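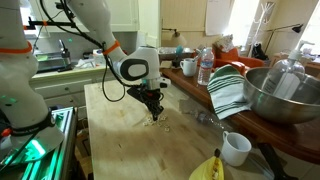
Rusty stain on pale wooden worktable, do I sand or leave it?

Posted by Tsz-kin Chou, 20 Sep 2023
Wikico Home Help > Kitchen > Wood and worktops
Viewed 3905 times

Hi all, long-time reader, first proper post. We've got a light wooden table in the kitchen that gets used for absolutely everything: breakfast, bits of cooking, word games, the lot. It was second-hand when it came to us in June and it already had worn patches and a short dark mark, which I don't mind at all. What I do mind is the orangey-brown blotch in the middle. It's an uneven sort of shape and it trails off at one end. I've tried washing-up liquid and a soft cloth, then bicarb, and I can't say either did much.

My sister reckons tea, my other half reckons a rusty tin. The surface is used for food (the little cream rings get tipped straight out on it, no bowl, don't judge) so I don't want anything nasty soaking in. Has anyone shifted one of these without taking the whole top back to bare wood?

Liviu Jitaru
Member, 32 posts

If it's rust colour it may well be rust, or it may be tannin from the wood, and you treat the two differently. Try lemon juice and salt first. Squeeze it on, leave it ten minutes, wipe it off, rinse, let it dry overnight. Do a little corner underneath before you go near the middle! I had one on my old Losen table and the lemon took most of it, though it left a paler patch and I had to oil the whole thing to even it up. Food-safe mineral oil, two thin coats, and keep everything off it until it's soaked in.

One more thing: clear the table properly first. Letter tiles in particular, the printing on ours went grey when I got lemon on them.

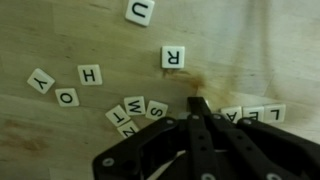 Page 2 of 16

Octavian Pop
Member, 560 posts

just sand it

Sorin Hodoroagă
Member

I wouldn't go straight to sanding, sorry Octavian. If you only sand the blotch you get a dip, and then every tile, crumb and drip finds it. If you do sand, do the whole top, with the grain, starting with a medium paper and finishing with a fine one. It's a good afternoon's work and dusty, so put the food away (I forgot a loaf once, never again).

If the lemon doesn't touch it, ask for oxalic acid at a hardware shop. Gloves on, windows open, follow the packet and rinse very thoroughly, as it's poisonous until it's washed off. Or leave it alone and oil over it, plenty of us have a table with a smudge.
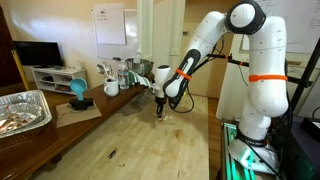 Butcher-block table with the reddish-brown smudge in the middle

Tsz-kin Chou
Original poster

Thanks both, and Octavian, noted! Lemon and salt it is, I'll do a patch underneath tonight. Does it matter if it's bottled lemon?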